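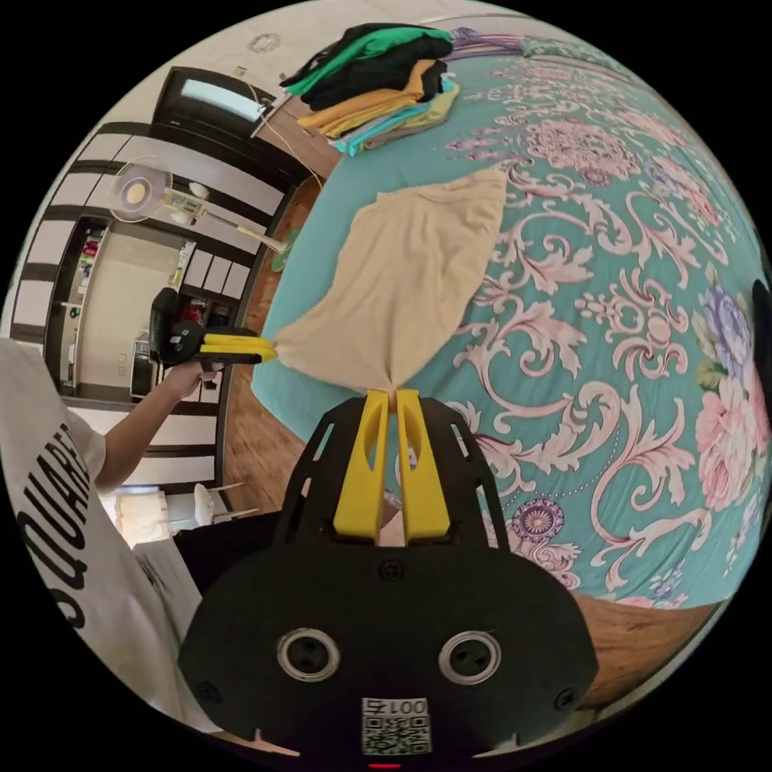
Diary / Home and sleep

April 7, 2019

Day 21 of going to bed at the same time every night, and I remain unconvinced. The Skovberg sleep plan promised I'd feel a difference by day 15. I felt a difference on day 15, all right. I had a cold.

I keep reading the booklet again in case I missed something. It says the bedroom should be "a place the mind recognizes." My mind recognizes it fine. It's the room with the radiator that knocks. There is a whole page on bedding, and how plain cloth in quiet colors settles the nerves, and I would like to know whose nerves they tested. Beige has never settled me. It makes me think of waiting rooms. The page ends, of course, with a link to where you can buy sheets.

Then there's the tea. Skesetti Evening Blend, 30 bags to the box, tastes like the bottom of a drawer. I've had a cup every night at nine and the only reliable effect is that I'm up again at two. The box says "traditionally enjoyed before rest," and if you read that slowly it promises you nothing at all.

Slept badly Friday, well last night. What did I do differently last night? Nothing, except walk out to Jeltside in the afternoon and back along the water, with the wind in my face the whole way home. I wrote that down under "other factors," a box on the chart so small you'd think they didn't want it filled in.

The chart also wants a score for each morning. I gave today a seven and then couldn't say what made it better than Thursday's six. I suspect I'm grading the weather.

I'll finish the 30 days since I paid for them. Last October it was the light lamp, and that's in the closet now with its cord wrapped around it. If I'm sleeping well by the end I'll say so here, in ink. I'll also keep walking, though, so I won't know which one did it, and Skovberg will certainly take the credit.

Rain starting. Window stuck again. Must buy milk and something for supper that isn't soup.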